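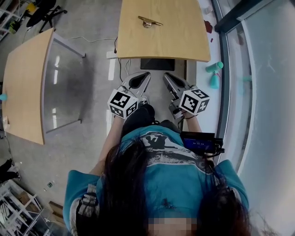 Pollilell Hand Grippers — Matched Pair for Demonstration Recording

I built the first set of these for myself, so I'll tell you what they do the way I'd tell a friend. You hold one in each hand, you do the job you want the robot to learn, and the grippers record what your hands did. No arm to drag around, no teach pendant, no booking time on the big machine. If you can pick up a cabinet handle and turn it over, you can record a demonstration!

Each gripper has a white cube with black markers printed on it, and the cube is how the tracking cameras know where your hand is and which way it's pointing. Please keep the faces clean. I once lost a whole Monday morning to a thumbprint of hot glue (mine, sadly).

The fingers have teardrop cutouts so they give a little when they close. I went back and forth on this for ages, because stiff fingers feel more precise when you first try them. Then Yi-an Kwon used both kinds on small metal parts for a week and wouldn't give me the soft ones back, so soft it is. They're also much nicer on flat things lying on a table, which used to drive me up the wall.

What comes in the box:
Left gripper and right gripper, cubes already fitted
5 spare finger pairs
2 cables
Calibration card and a paper quick start

The software is called Bawa and it's a free download with your order number. It saves each take as its own episode, with gripper opening and hand position on one clock, and you can toss a bad take with a single key. Toss plenty! Dede Agyeman recorded 2,462 episodes with our test pair and says the ones worth keeping were the slow, boring ones.

A few things I tell everyone who writes in. Put your table somewhere you can stand square to it with both elbows free. Route the cables along the gripper and up your forearm, or you'll teach your model to fear cables. Start and end every take with both hands in the same spot. And swap objects often, even if it's just a different knob from the hardware drawer — a model that has only met one handle is going to be very surprised by the second.

Battery life is up to 8 hours per gripper, and you can keep recording while they charge. Both cubes come off with a hex key if you already have your own markers.

Left and right units are sold together. I do get asked for singles, and if you've broken one, email Akosua Aryee in our shop and she'll sort you out with a replacement matched to the one you still have.

Fits the Drestska wrist mount (sold separately). Does not fit the older Uvutier plate, though I'm working on an adapter and will put it on this page when it's ready.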